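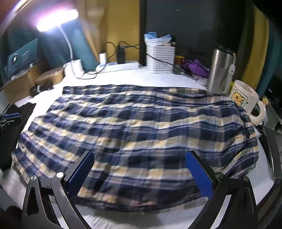 What does Flosutent Garment Repair do?

Flosutent repairs and alters everyday clothing sent by mail or left at one of our three counters. Most of our work consists of replacing elastic and zippers, adjusting hems, mending seams, patching worn areas, and sewing on buttons. We accept clothing for adults and children, whether store-bought or homemade.

What items are not accepted?

We do not work on leather, fur, wetsuits, wedding gowns, shoes, or upholstery. Knitwear is accepted for seam repairs only. Safety clothing, including flame-resistant and high-visibility workwear, is declined in all cases, as a repair may affect its rating.

ORDERS AND DROP-OFF

How do I place an order?

Complete the order form on this site and select the type of repair for each garment. You will receive an order number by email. Write this number on a piece of paper and pin it to the garment, or place it in a pocket. If you are sending several garments, one number covers the whole order, but each garment must have its own slip.

Can I place an order without using the website?

Paper forms are available at each counter. Customers who wish to mail in a paper form may ask for one by telephone. Orders placed on paper are entered by our staff on the day they arrive, and the same prices apply.

Where are the counters?

Our counters are in Pladov, McKinnon, and Nindlow. The workroom is at the Pladov location. Garments left at McKinnon or Nindlow travel to Pladov with the next scheduled van and come back the same way. This adds two working days in each direction.

When are the counters open?

All counters open at 9:00 a.m. and close at 5:30 p.m. on weekdays. Pladov stays open until 7:00 p.m. on Tuesday. The counters are closed on weekends. The Nindlow counter shares its entrance with a dry cleaner; please use the door on the left.

Where should I mail my garments?

Send all parcels to the following address, with your order number on the outside of the package:

Flosutent Garment Repair
P.O. Box 1377
Pladov

Couriers that cannot deliver to a post office box should be directed to the Pladov counter. Please tell us in the comments field of the order form if you plan to use a courier.

Do garments have to be clean?

All garments must be washed or dry-cleaned before they are handed in. Items that arrive soiled are returned without repair, and return postage is charged. We do not offer a washing service.

Should I wash new fabric or a new garment before having it altered?

We strongly recommend it for cotton, linen, and flannel. These fabrics may shrink in the first wash, and a hem set before that wash can end up too short. Flosutent does not redo hems free of charge when a garment has shrunk after alteration.

WAISTBANDS AND ELASTIC

What kinds of waistbands can be repaired?

We repair flat waistbands, drawstring waists, partly elasticated waists, and fully gathered waists. On the order form, these are grouped under "Waist." If you are unsure which type applies, choose "Waist, other," and the workroom will decide when the garment arrives. You will not be charged more than the quoted price without being asked first.

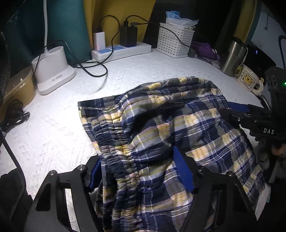 Gathered waist with rows of stitching dividing the band into channels.

What is the difference between elastic in a casing and elastic that is stitched down?

Elastic in a casing lies loose inside a tunnel of fabric. It can be pulled out through a small opening and replaced in a few minutes. Elastic that is stitched down has been sewn through together with the cloth, often in more than one row. Every row must be picked out before new elastic can be fitted, and the rows are then sewn again. The second type takes considerably longer, and the price reflects this.

How do I measure for new elastic?

Measure around the body where the waistband will sit, with the tape snug but not tight. Enter this figure on the form. Do not subtract anything; the workroom makes its own allowance according to the width of the elastic. If you would prefer the finished waist to match another garment, you may lay that garment flat, measure straight across the relaxed waist, double the result, and enter it as "finished size."

Can a drawstring be added to an elastic waist?

A drawstring can be added to most casings wide enough to hold both. We sew two buttonholes at the front and thread the cord through. If the fabric is very thin, a small patch is placed behind the buttonholes for strength. Please note that we do not add drawstrings to the neck or hood of children's clothing.

My waistband has twisted inside the casing. Does it need new elastic?

In many cases the existing elastic can be straightened and held in place with a short line of stitching at each side seam. If the elastic has lost its stretch, we will contact you and recommend replacement.

HEMS, SEAMS, AND PATCHES

How do I mark a new hem length?

Put the garment on with the shoes you expect to wear, and have another person place one pin at the finished length. Use safety pins for items sent by mail. Straight pins are not permitted in parcels. Alternatively, enter the inseam measurement on the form.

Will stripes and checks still match after a repair?

Where a seam is simply being closed, the pattern will line up as it did before. Where a garment is being taken in, fabric is lost at the seam and an exact match may not be possible on both sides. Our practice is to match the pattern at the most visible seam and let the difference fall elsewhere. Customers who feel strongly about a particular seam should say so on the form.

Do you supply fabric for patches?

We keep a stock of plain cotton, denim, twill, and flannel. Printed and woven patterns are rarely available in a matching design. If the hem or an inside pocket offers enough spare cloth, the workroom can take a patch from there with your approval. You are also welcome to send your own fabric, provided it has been washed.

Will the repair be visible?

Seam repairs are normally not visible from the outside. Patches and darns usually are, to some degree. The order form lets you choose between thread that blends with the garment and thread in a contrasting color. If no choice is made, we use blending thread.

PRICES AND PAYMENT

How much does a repair cost?

The current price list is posted at each counter and on the Prices page. The minimum charge per order is $8. Work that is not on the list is quoted individually after we have seen the garment. Quotes are free and remain valid for 60 days.

When do I pay?

Payment is taken when the work is complete. Mail customers receive a payment link by email, and the parcel is sent once payment has been made. Counter customers may pay by card or cash at pickup. Personal checks are no longer accepted.

Is there a discount for larger orders?

Schools, choirs, care homes, and similar groups may apply for an account. Account orders are invoiced monthly. Discounts do not apply to individual orders, whatever the number of garments.

TIMING AND RETURNS

How long will my order take?

Most orders are ready within ten working days of reaching the workroom. Stitched-down waistbands and large patches may take longer. August and December are our busiest months, and customers should allow an extra week at those times.

Is there an express service?

Express service is available for hems, buttons, and casing elastic only, and only at the Pladov counter. Garments received before 11:00 a.m. are ready by the close of the next working day. The express fee is charged per garment.

How long do you keep finished garments?

Finished garments are held for 54 days. We send two reminders during this period. Garments not collected or paid for by the end of it are given to a textile charity, and the order is closed. If you expect to be away, please write to us and we will note a later date on your order.

What if I am not satisfied with the repair?

Return the garment, unwashed since the repair if possible, with the original order number and a short note on the problem. The workroom will inspect it and correct any fault in our work without charge. Repairs are guaranteed for six months from pickup or mailing. The guarantee covers our stitching and any parts we supplied. It does not cover new wear in the surrounding fabric.

What happens if my parcel is lost?

Parcels traveling to us are the responsibility of the sender, and we suggest using a tracked service. Parcels we send out are tracked and insured. Please report a missing return parcel within two weeks of the mailing notice.

Can I cancel an order?

An order may be canceled at no cost until work has begun. After that point, we charge for the part already completed. Return postage applies to mailed garments in either case.

How can I contact you?

Use the contact form on this site or telephone the Pladov counter during opening hours. Please have your order number ready. Written questions are answered within two working days.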